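In Praise of the Plate Stand

I want to make a case for the plate stand, and I want to make it loudly, because every time I bring it up people think of their grandmother's china cabinet and change the subject.

You know the thing. A bit of bent wire, two arms, a loop at the back to keep the plate from tipping over. The hardware store on my street sells them next to the picture hooks, and I walked past them for years. Then last October my friend Felicja Wieczorek moved out of her apartment and gave me 41 pieces of mismatched tableware (she was going to leave them on the curb!), and I suddenly had far more bowls than shelf.

My first idea was the usual one, which was to stack. Stacking is what we all do. It saves room, it looks tidy, and it means that out of every pile you use the top two bowls for the rest of your life. I had a lovely speckled dish from the old Evside pottery sitting at the bottom of a stack for most of a winter. I forgot I owned it. I was eating my oatmeal out of a chipped thing from a gas station while that dish sat there in the dark.

So I bought a stand, and then I bought five more. Up went the speckled dish, facing the room, and the whole kitchen felt different at breakfast.
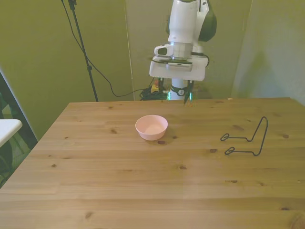 What I love is how little a stand asks of you. It doesn't need a drill or a level or a free wall. If you get tired of a piece, you lift it off and put another one up, and the swap takes less time than making toast. I change mine with the weather, more or less. Pale colors when the mornings are gray, the big loud blue one when we finally get some sun.

I do have opinions about which stands to get. Thin black wire, every time. It disappears behind the plate, while the brass ones with curls want to be looked at, and the clear plastic ones get a film on them that I have never managed to wash off. Check the feet before you pay – if the stand rocks on the counter empty, it will rock worse with a plate in it. And bowls are trickier than plates. A deep bowl leans forward, so give it a stand with longer arms or let it sit flat on the table and be admired from above, where a bowl looks best anyway.

Felicja thinks I have gone too far. She says dishes are for food, and that anything on display turns into a dust collector. I see her point about the dust! But my displayed dishes are the ones I eat from now. I see them, I want them, I take them down. The Ghanem platter, which I used to save for company, had scrambled eggs on it this morning.

There are shops that will sell you a 200 dollar cabinet with lights in it for this purpose. Start with one piece of wire and the dish you like most. Put it somewhere you pass on the way to the coffee.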